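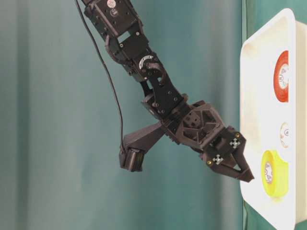 January 6, 2021

Second post on the Wondcombe gymnastics scoring. The first dealt with vault, so this one covers beam.

Setareh Rostami finished second at the December meet with the harder routine. Several people have asked me how that happens. The club uses two marks. The difficulty mark starts at zero and rises with each element the judges accept. The execution mark starts at ten and falls with each fault. The two are added, and any penalties come off the total.

Setareh led on difficulty by four tenths. She then lost five tenths on execution for a wobble after the side aerial and bent knees on the leap series. Ánh Trương had the plainer routine and held her landings. The gap at the end was one tenth, in Ánh's favour.

There was also a question about time. A beam routine may run to 90 seconds, and the clock starts when the feet leave the floor or the board. Setareh's coach, Abbas Daneshvar, had her well inside that on his own watch, and no time penalty was given. I mention it as two comments under the vault post said otherwise.

One correction to that post — I gave the Gusbridge entry as 35 gymnasts. That was the senior group only. Fatemeh Arabzadeh has sent me the full start list and I have changed the table.

Floor is next, once I have the judges' sheets.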